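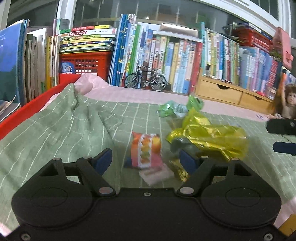

# Gurnham Sends Corrigan to Zurnitz for Two Pitchers and an Infielder

GURNHAM (April) – The Gurnham Baseball Club has traded left-handed pitcher Ailbhe Corrigan to Zurnitz in exchange for two minor league pitchers and an infielder, the club announced this morning.

Corrigan, a starter, was in the last year of a contract signed before the club moved to its current ballpark. The two sides talked about an extension over the winter and did not reach an agreement. Zurnitz will pay all of the salary that remains on the deal.

Gurnham receives right-handers Otix and Seyoum, who go by one name each on their league registrations, and an infielder to be named later. The infielder will come from a list the clubs have already agreed on. Gurnham has until the end of the season to make its choice.

"Ailbhe took the ball every time we asked," said general manager Senan Mulcahy. "We weren't going to be able to match what the market will pay in the fall, and we needed arms in the system. Zurnitz made the best offer and we took it."

Corrigan made 16 starts for Gurnham last season and went 7-15, often with little run support. The club scored two runs or fewer in most of those losses.

Otix will report to the Gurnham farm club and is expected to join its rotation. Seyoum has worked mainly in relief and will stay in that role. Both pitchers must pass physicals before the trade is final.

"They throw strikes," Mulcahy said. "Otix needs innings and he'll get them. Seyoum could help us up here this summer if the slider keeps coming along."

Corrigan's spot in the rotation will be filled from the bullpen for the coming road trip. The club has not decided on a permanent replacement. Her number will not be reissued this season.

Fans who bought a Corrigan jersey from the team store may exchange it for another player's jersey in the same size. Jerseys must be unworn and returned with a receipt within seven weeks. The store opens two hours before the first pitch on game days.

Mulcahy will take questions from reporters in the home dugout before batting practice. Corrigan will be available by phone through the Zurnitz media office.

**Media contact:** Gurnham Baseball Club, Press Office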